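Fedodix Hose Kit: Set-up Guide
Section 4. Joining two lengths of hose
January
By Graham Catterall

Use this section if one length of hose does not reach from the machine to the wall inlet. If one length is enough, skip to Section 5.

Each length of hose has a smooth gray coupling at the end. Two couplings do not fit into each other. They are joined with the short white connector tube, part 1671, which goes inside both of them. The connector is the same at both ends, so it does not matter which way around it goes.

Before you start

Turn off the machine and unplug it. Clear a flat surface long enough to lay out the last 20 inches of each hose. Let hoses that have been stored in a cold garage come up to room temperature. A cold coupling is stiff and the connector will feel too big for it.

CAUTION: Do not use oil, grease or petroleum jelly on any part of the joint. If the connector is hard to start, wipe it with a damp cloth.

Joining the hoses

1. Check the inside of both couplings for grit, packing dust and bits of tape. Wipe them out.

2. Check the rim of each coupling. A small scuff is fine. A crack that runs back from the rim is not, and the coupling should be replaced (order code 533).

3. Lay the two hoses down in a line with the couplings facing each other. Take out any twist now.

4. Push the connector into the first coupling. Turn it slightly as you push. Stop when it will not go further with firm pressure.

5. Hold the second hose close behind its coupling and bring it up to the free end of the connector. Keep both sides level. 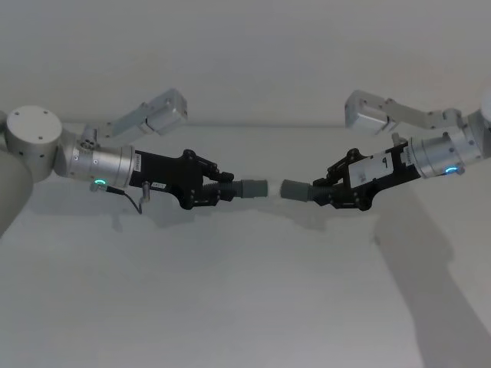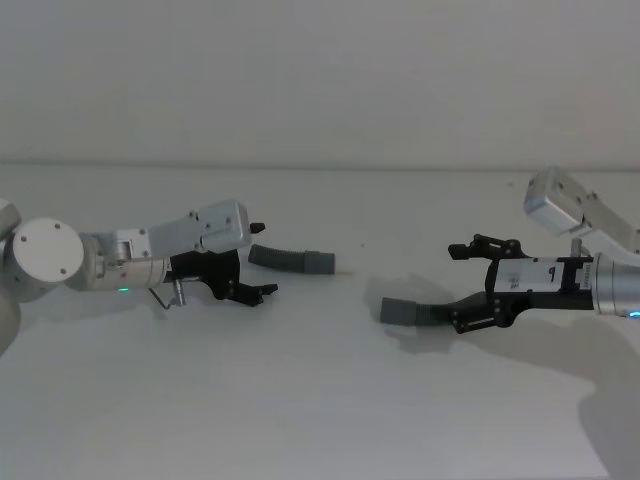
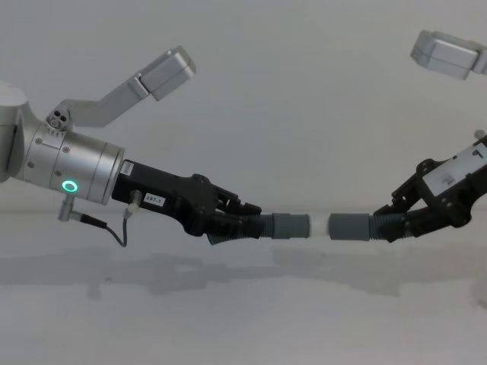
Ribbed hose and smooth gray coupling.

6. Push the two sides together in a straight line. If the connector goes in at an angle, pull it back out and start again. Forcing it will mark the inside of the coupling and the joint will leak air.

7. Check the gap between the rims. A narrow band of white showing all the way around is normal. If the band is wider on one side, the joint is crooked.

8. Pull gently on both hoses. The joint should hold. If it slides apart, repeat steps 4 to 6 and push more firmly.

NOTE: Hold the hose close to the coupling when you push. If you grip it farther back, the ribbed part squashes up and most of your effort goes into the hose.

Testing the joint

Plug in the machine, run it on the low setting and hold a strip of tissue next to the joint. Move the tissue all the way around. If it is drawn in at any point, turn the machine off and reseat the connector. Do the same test on the high setting.

Do not tape over a leaking joint. Tape hides the leak and leaves glue on the rim, and the next connector will not seat properly.

Taking the joint apart

Hold one coupling in each hand, twist in opposite directions and pull. Never pull on the ribbed part. It can tear away where it enters the coupling, and that damage is not covered by the warranty (see page 61). Store the connector inside one of the couplings so it does not get lost.

Comments (3)

Declan Penrose: Step 3 is worth doing. I left a twist in mine and it kept working the joint loose every time I moved the machine.

Kelly Treloar: Does the white connector fit the older Dawber hose? Mine has a black end with a lip on it.

Chak-lun Chow: @Kelly it didn't fit mine, too loose. I ended up changing the coupling as well, the 533 one.

Contact Fedodix parts and service | Copyright Fedodix | Back to top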